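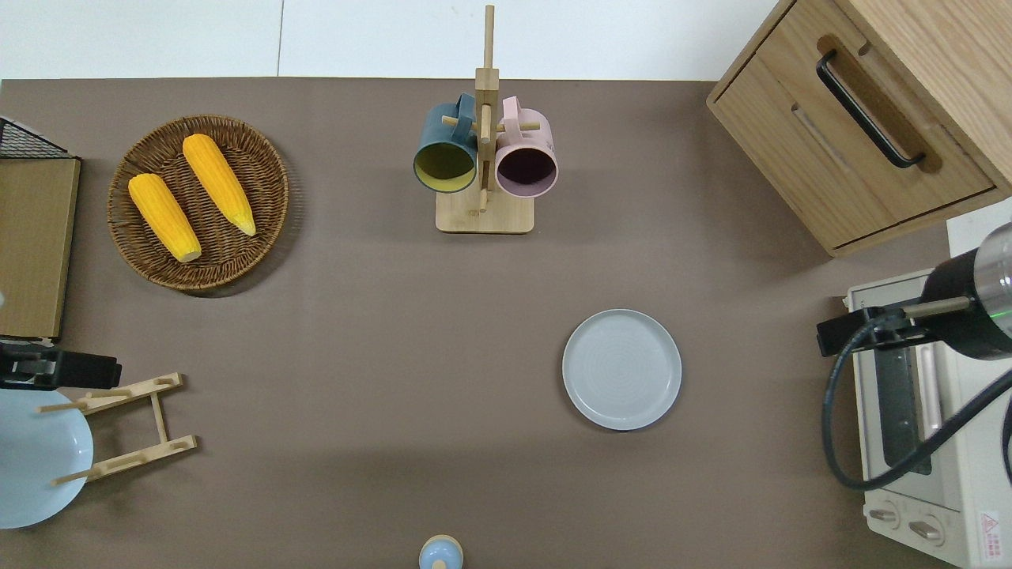

Jemal Allotments: progress to the end of June

The grant has now bought 244 metres of hose, and we are pleased to report that most of it reaches the plots. The standpipe at the Tarnard end went in two months late, after a long exchange of letters with the water company about which side of the hedge we are on. We are on the north side.

Spending to date is £2,112, including the second padlock. Letay Hadgu has the receipts, bar one from the skip firm, who write theirs on request and have been requested.

All 26 plots are let. Sweetcorn is popular this year, as are slugs. Arsen Nazarenko's composting talk overran by an hour and he has kindly offered a sequel.

Still to do: the gate, which opens if lifted. Quotes are due in July.

Saron Mamo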